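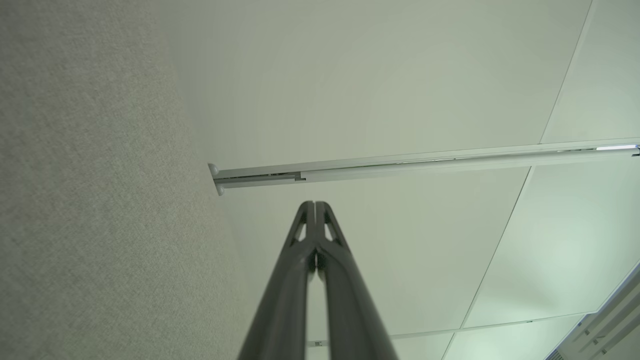 흰 천장과 짙은 회색 손가락 두 개

프리니스 살림 노트: 천으로 된 가구와 그 주변을 관리하는 방법

저는 한국어를 나중에 배운 사람입니다. 그래서 문장이 조금 딱딱할 수 있습니다. 하지만 집을 청소하는 일은 어느 나라에서나 비슷하고, 제가 직접 해 본 것만 적으려고 합니다. 이 글은 프리니스에 올리는 살림 글 중에서 가장 긴 글입니다. 천 소파, 천 의자, 쿠션, 매트리스, 커튼을 가지고 계신 분들이 필요한 부분만 골라서 읽으시면 좋겠습니다.

먼저 세탁 표시를 찾으세요

천 가구를 사면 어딘가에 작은 라벨이 붙어 있습니다. 보통 쿠션 안쪽의 지퍼 옆이나 소파 바닥에 있습니다. 저는 처음 소파를 샀을 때 이 라벨을 보기 싫다고 가위로 잘라 버렸습니다. 일 년 뒤에 커피를 쏟았을 때 아주 후회했습니다. 자르고 싶으시면 자르기 전에 휴대폰으로 찍어 두십시오. 저는 이제 가구 라벨 사진만 모은 폴더가 있습니다.

외국에서 만든 가구에는 영어 글자가 적혀 있는 경우가 있습니다. W는 물을 기본으로 하는 세제를 써도 된다는 뜻이고, S는 물 대신 용제를 쓰라는 뜻입니다. WS는 둘 다 괜찮습니다. X는 진공청소기와 솔만 쓰라는 뜻입니다. 한국 제품에는 대야 그림이나 다리미 그림이 있는 경우가 더 많습니다. 대야에 엑스 표시가 있으면 물세탁을 하지 마십시오. 이 경우 커버가 줄어들어서 다시 끼울 수 없게 될 수 있습니다. 제 이웃집에서 실제로 이런 일이 있었고, 쿠션 속을 조금 잘라 내서 겨우 넣었다고 합니다. 저는 추천하지 않습니다.

라벨이 없으면 안 보이는 곳에 시험을 합니다. 흰 면 수건에 물을 조금 묻혀서 소파 뒤쪽 아래를 살살 눌러 봅니다. 수건에 색이 묻으면 물을 쓰면 안 됩니다. 색이 묻지 않아도 완전히 마를 때까지 기다렸다가 자국이 남았는지 보십시오. 저녁에 시험하고 다음 날 아침에 햇빛에서 보는 것이 제일 정확합니다. 형광등 밑에서는 물 자국이 잘 안 보입니다.

먼지는 위에서 아래로

많은 분들이 소파를 먼저 청소하고 나중에 선반을 닦습니다. 그러면 선반의 먼지가 다시 소파로 떨어집니다. 저도 오랫동안 그렇게 했습니다. 지금은 전등갓, 커튼 봉, 책장 위, 가구, 바닥의 순서로 합니다. 천장 모서리에 거미줄이 있으면 긴 빗자루에 낡은 면 양말을 씌우고 고무줄로 묶어서 닦습니다. 문지르지 말고 한 번에 걷어 내야 합니다. 문지르면 흰 벽지에 회색 줄이 생기는데, 이 줄은 지우개로도 잘 지워지지 않습니다.

전등갓이 천이나 종이로 되어 있으면 물걸레를 쓰지 마시고 마른 페인트 붓을 쓰십시오. 폭이 넓고 털이 부드러운 붓이 좋습니다. 저는 동네 철물점 시르코에서 2190원짜리 붓을 사서 오래 쓰고 있습니다. 같은 붓으로 블라인드 사이와 창틀 구석도 청소합니다. 다만 한 번이라도 페인트를 칠한 붓은 쓰지 마십시오. 굳은 털이 천을 긁습니다.

커튼 봉 위에는 생각보다 먼지가 많습니다. 의자 위에 올라갈 때는 바퀴 달린 의자를 쓰지 마십시오. 당연한 이야기지만 저는 한 번 넘어졌기 때문에 꼭 적고 싶습니다.

진공청소기를 쓸 때

천 가구에는 솔이 짧고 부드러운 노즐을 끼웁니다. 바닥에 쓰는 노즐을 그대로 쓰면 바닥의 모래가 천에 박힙니다. 흡입력은 중간으로 낮추고, 천의 결 방향으로 천천히 움직입니다. 한 자리를 두 번 지나가는데, 처음에는 왼쪽에서 오른쪽으로, 다음에는 위에서 아래로 갑니다.

쿠션을 들어낼 수 있으면 모두 들어내십시오. 틈에는 과자 부스러기, 머리핀, 동전이 있습니다. 손을 먼저 넣지 말고 손전등으로 보고 나서 넣으십시오. 바늘이나 깨진 유리가 있을 수도 있습니다. 틈 노즐 끝에 스타킹을 씌우고 고무줄로 묶으면 귀걸이 같은 작은 물건이 빨려 들어가지 않습니다.

일주일에 한 번이면 충분합니다. 저는 수요일에 합니다. 주말에 하려고 하면 자꾸 미루게 됩니다. 고양이나 개가 있는 집은 이틀에 한 번 정도 하시는 것이 편할 것입니다. 동물의 털은 고무장갑을 끼고 한 방향으로 쓸면 뭉쳐서 나옵니다. 장갑에 물을 아주 조금 묻히면 더 잘 됩니다. 테이프 클리너도 좋지만 벨벳이나 털이 긴 천에서는 천의 털까지 같이 뽑히니 조심하십시오.

무엇을 쏟았을 때

가장 중요한 규칙은 문지르지 않는 것입니다. 누르십시오. 마른 흰 수건을 얼룩 위에 놓고 손바닥으로 누릅니다. 수건이 젖으면 마른 부분으로 바꾸고 다시 누릅니다. 색이 있는 수건이나 무늬가 있는 종이 냅킨은 쓰지 마십시오. 빨간 냅킨의 색이 소파로 옮겨 가는 것을 본 적이 있습니다. 얼룩의 바깥쪽에서 안쪽으로 가야 얼룩이 커지지 않습니다.

커피와 차: 찬물에 주방 세제를 한 방울 넣고 섞습니다. 수건을 적시고 꼭 짠 다음에 눌러 줍니다. 그 후에 깨끗한 물을 묻힌 수건으로 다시 누릅니다. 우유가 들어간 커피는 냄새가 남을 수 있어서 헹구는 과정을 세 번 반복하십시오.

기름과 버터: 물을 먼저 쓰지 마십시오. 전분 가루나 베이킹소다를 두껍게 뿌리고 26분 정도 기다립니다. 왜 26분인지 물어보시는 분이 있을 것 같습니다. 제가 보는 드라마 한 편에서 광고를 뺀 시간입니다. 삼십 분이어도 괜찮습니다. 그다음에 숟가락의 등으로 가루를 걷어 내고 청소기로 빨아들입니다. 가루가 누렇게 변했으면 한 번 더 합니다.

볼펜: 면봉에 소독용 알코올을 묻혀서 찍어 냅니다. 면봉은 한 번 찍을 때마다 새로운 쪽을 씁니다. 알코올은 어떤 천의 색을 빼기 때문에 반드시 안 보이는 곳에 먼저 시험하십시오. 창문을 열고 가스레인지가 꺼져 있는지도 확인합니다.

김치 국물과 고춧가루: 제가 한국에 와서 제일 많이 만난 얼룩입니다. 먼저 고춧가루 알갱이를 핀셋으로 집어냅니다. 손으로 집으면 눌러져서 더 붉어집니다. 그리고 찬물과 주방 세제로 커피와 같은 방법을 씁니다. 붉은색이 조금 남으면, 세탁할 수 있는 커버는 빨아서 햇빛에 널어 둡니다. 햇빛이 고추의 색을 약하게 만듭니다. 색이 진한 커버는 같이 바랠 수 있으니 오래 두지 마십시오.

피: 꼭 찬물만 씁니다. 따뜻한 물을 쓰면 단백질이 굳어서 천에 남습니다.

초와 껌: 비닐봉지에 얼음을 넣어서 위에 올려 둡니다. 딱딱해지면 플라스틱 카드로 밀어서 떼어 냅니다. 칼은 쓰지 마십시오.

모르는 얼룩: 오래되어서 무엇인지 모르는 얼룩이 있을 때는 항상 찬물부터 시작합니다. 그다음이 주방 세제이고, 마지막이 전문 업체입니다. 세제를 여러 종류 섞는 것은 위험합니다. 특히 락스는 식초나 구연산, 암모니아가 들어 있는 세제와 절대로 섞지 마십시오. 독한 가스가 나옵니다.

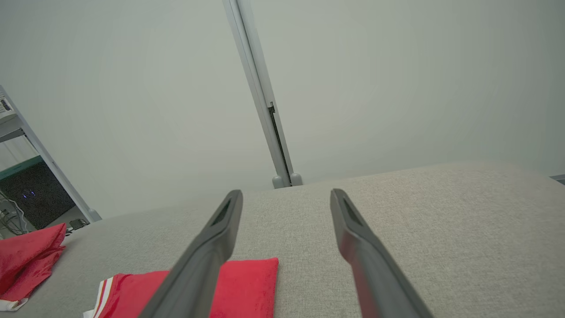
얼룩을 지운 뒤에는 말리는 일이 남아 있습니다. 사실 저는 이 부분에서 가장 많이 실패했습니다. 겉은 마른 것 같은데 안의 스펀지가 젖어 있으면 며칠 뒤에 냄새가 납니다. 선풍기를 비스듬하게 놓고 바람이 표면을 스치고 지나가게 하십시오. 헤어드라이어의 뜨거운 바람은 한 자리만 빨리 말려서 둥근 테두리를 만듭니다. 급하면 찬 바람으로 하시고, 손을 계속 움직이십시오.

둥근 테두리가 이미 생겼으면 그 판 전체를 살짝 적셔서 고르게 말리는 방법이 있습니다. 분무기로 박음선에서 박음선까지 얇게 뿌리고, 마른 수건으로 전체를 한 번 눌러 줍니다. 물을 써도 되는 천에만 해당하는 이야기입니다. 저는 이 방법으로 의자 두 개를 살렸고 하나는 실패했습니다. 실패한 의자는 지금 베란다에서 화분을 올려놓는 데 씁니다.

장마철에는 창문을 여는 것보다 제습기를 켜는 것이 낫습니다. 제습기가 없으면 에어컨의 제습 기능을 씁니다. 쿠션은 눕히지 말고 세워 두어야 양쪽이 같이 마릅니다.

냄새를 없애는 방법

향이 강한 스프레이는 냄새를 덮을 뿐이고, 나중에는 두 가지 냄새가 같이 납니다. 저는 베이킹소다를 체에 넣고 천 위에 얇게 뿌립니다. 저녁에 뿌리고 다음 날 아침에 청소기로 빨아들입니다. 청소기의 필터가 가루로 막힐 수 있으니 끝난 다음에 필터를 털어 주십시오. 이것을 잊어버려서 청소기 수리를 맡긴 적이 있습니다. 수리 기사님이 필터를 두드리니까 하얀 구름이 나왔고 저는 많이 부끄러웠습니다.

고기를 굽는 날에는 굽기 전에 쿠션과 담요를 다른 방에 넣고 문을 닫습니다. 나중에 냄새를 빼는 것보다 훨씬 쉽습니다. 환풍기는 굽기 시작하기 전에 켜고, 다 먹은 후에도 계속 켜 둡니다. 커튼이 주방 가까이에 있으면 묶어서 위로 올려 두십시오.

커버를 세탁하는 순서

지퍼를 끝까지 잠그고 뒤집어서 넣습니다. 지퍼가 열려 있으면 이빨이 다른 천을 긁습니다. 한 세트는 한꺼번에 빠는 것이 좋습니다. 하나만 빨면 그 하나만 색이 연해집니다. 저는 세르콘이라는 중성 액체 세제를 쓰는데, 비슷한 중성 세제라면 무엇이든 괜찮을 것입니다. 세제는 적힌 양보다 조금 적게 넣습니다. 두꺼운 천은 잘 헹궈지지 않아서 세제가 남으면 뻣뻣하고 먼지가 더 잘 붙습니다. 섬유유연제는 넣지 않습니다.

건조기는 라벨에 허락되어 있을 때만 쓰십시오. 그렇지 않으면 그늘에 널고, 완전히 마르기 조금 전에 쿠션에 끼웁니다. 약간 덜 마른 상태에서 끼우면 주름이 펴지고 모양이 잘 맞습니다. 끼운 뒤에는 바람이 통하는 곳에 세워서 끝까지 말립니다. 모서리는 손을 칼처럼 펴서 안으로 밀어 넣으면 뾰족하게 나옵니다.

지퍼가 뻑뻑하면 연필심을 지퍼 이빨에 문지릅니다. 밝은 색의 천이면 연필 대신에 흰 양초를 쓰십시오. 연필 가루가 천에 묻으면 또 청소를 해야 합니다.

보풀과 꺼진 쿠션

보풀은 자주 앉는 자리에서 먼저 생깁니다. 손으로 뜯으면 실이 같이 올라오므로 보풀 제거기를 쓰십시오. 천을 평평하게 하고 힘을 주지 않고 둥글게 돌립니다. 재봉선 가까이에서는 멈추고, 거기는 작은 가위로 하나씩 자릅니다. 실이 한 가닥 길게 나왔을 때는 자르지 말고 바늘로 뒤쪽으로 밀어 넣습니다. 자르면 거기서부터 풀릴 수 있습니다.

쿠션은 한 달에 한 번 앞뒤를 바꾸고 왼쪽과 오른쪽도 바꿉니다. 저는 안쪽 라벨에 작은 점을 그려서 이번 달에 어느 쪽이 위인지 표시합니다. 이미 꺼진 쿠션은 속을 빼서 퀼트용 솜으로 한 겹 감싸면 모양이 많이 돌아옵니다. 작년에 제가 산 솜은 폭이 93센티미터였는데, 일인용 쿠션 하나를 감싸고 조금 남았습니다. 남은 솜은 의자 등받이에 넣었습니다. 솜을 고정할 때는 접착제보다 큰 바늘땀으로 꿰매는 것이 좋습니다. 나중에 다시 뜯을 수 있습니다.

가구의 다리와 바닥

다리의 나사는 계절이 바뀔 때마다 조여 줍니다. 소파를 뒤집을 때는 두 사람이 하십시오. 혼자 들면 다리 하나에 무게가 모두 실려서 부러질 수 있습니다. 다리 밑에 붙이는 펠트는 먼지가 끼면 오히려 마루를 긁습니다. 손톱으로 긁어서 모래가 느껴지면 바꿀 때입니다. 새것을 붙이기 전에 알코올로 바닥면을 닦고 완전히 말리면 오래 붙어 있습니다.

카펫에 가구 자국이 남았을 때는 자국마다 얼음 한 조각을 놓고 녹인 다음, 물기를 닦고 숟가락으로 털을 세웁니다. 밑에 나무 마루가 있으면 얼음은 쓰지 마시고 젖은 수건을 짧게만 올려 두십시오.

벽에서 손바닥 하나만큼 떨어뜨려 놓는 것도 중요합니다. 특히 바깥쪽 벽은 겨울에 차가워서 물기가 생기고, 가구의 뒤쪽에 곰팡이가 핍니다. 저는 수카레오에 살던 때에 이것을 몰라서 책장 하나를 버렸습니다. 그 집은 북쪽 벽이 언제나 축축했습니다. 지금은 겨울에 두 번, 가구를 당겨서 뒤를 확인합니다.

햇빛도 조심해야 합니다. 창문 바로 옆에 있는 자리는 한쪽만 색이 빠집니다. 낮에 집에 없으면 얇은 커튼을 닫고 나가시거나, 안 쓰는 침대 시트를 덮어 두십시오.

자주 받는 질문에 대한 짧은 대답

스팀 청소기를 써도 되는지 많이 물어보십니다. 물을 써도 되는 천이면 됩니다. 그러나 한 자리에 오래 대지 마시고, 끝나면 바로 말리셔야 합니다. 실크나 레이온이 섞인 천에는 쓰지 않는 것이 안전합니다.

방수 스프레이도 괜찮습니다. 다만 깨끗한 천에 뿌려야 합니다. 더러운 천에 뿌리면 더러움도 같이 보호하게 됩니다. 제 이전 글에 이 말을 썼더니 댓글에서 여러 분이 좋아해 주셨습니다. 그 글은 조회 수가 3281이 되었고, 저에게는 아주 큰 숫자입니다.

물티슈는 급할 때만 쓰십시오. 제품에 따라서 향료나 보습 성분이 있어서 끈적한 막이 남을 수 있습니다. 썼으면 나중에 물을 묻힌 수건으로 한 번 더 닦습니다.

전문 업체를 부를 때는 어떤 약품을 쓰는지와 마르는 데 얼마나 걸리는지를 먼저 물어보십시오. 대답을 잘 못하는 곳이면 다른 곳에 전화하는 것이 좋습니다. 그리고 라벨 사진을 미리 보내십시오. 가격은 방문한 뒤에 올라가는 경우가 있으니 문자로 받아 두시기 바랍니다.

제가 서랍에 항상 넣어 두는 것

흰 면 수건 네 장, 소독용 알코올, 면봉, 베이킹소다, 중성 세제 작은 병, 핀셋, 부드러운 붓, 플라스틱 카드, 고무장갑. 수건은 낡은 것이 더 물을 잘 빨아들입니다. 서랍은 거실에 있어야 합니다. 다용도실에 두면 가지러 가는 동안에 얼룩이 퍼집니다.

다음 글에서는 주방 행주를 삶는 방법과 나무 도마에 기름을 먹이는 방법을 쓰려고 합니다. 틀린 맞춤법이 있으면 댓글로 알려 주십시오. 확인하고 고치겠습니다.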